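Filcombe Packing Room Renewal
Progress report to the Musberg Fund, second period
Prepared by Sum-yee Siu, project coordinator
April 28, 2018

Dear Ms. Rankin,

I am glad to send you our second report. In the first one, written in November, we could only tell about plans and orders. Now the room is in use and I can report on real work.

The long yellow table was delivered by Prino and put in its final place. We had asked for gray, but yellow was ready earlier and we accepted it. The staff like it, and small dark parts are much easier to find on it than on the old brown benches. The surface is glossy and cleans quickly with a damp cloth. One complaint remains: under the ceiling lights it reflects strongly, and Lok-yiu Kwok has asked for a matte cover for a part of it. We are waiting for the price.

The cable openings in the lower ledge were included in the order, so we did not need to pay for extra drilling.

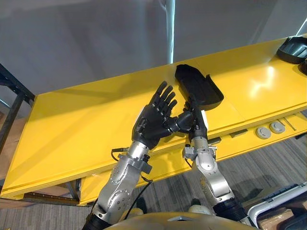
The black plastic trays are now our standard for sorting. Before, each person used what was at hand, mostly boxes and lids, and parts were mixed. We bought 18 trays from Hung. Two of them came with a crack in the rim and the supplier replaced them without discussion. The scoop shape is good for pouring parts into bags — the staff hold the tray at the narrow end and tip it. When a tray is full of heavier parts, it is better to use both hands, and we have added this to the instruction sheet.

The trays and their delivery cost 610 dollars together, and this is inside the budget line for small equipment. Radosław Sikora keeps the invoices and can send copies.

Two tasks are behind the plan. The labels for the trays are not printed yet, so for the moment we use small pieces of white paper, and they move easily. Also, the training for the evening group was postponed, as Pieter Van der Merwe was ill. It will take 19 people and we hope to finish it in the next period.

We would like to ask your permission to move the unused part of the transport line to the matte cover and the labels. Please let us know if you need a separate form for this request.

With kind regards,
Sum-yee Siu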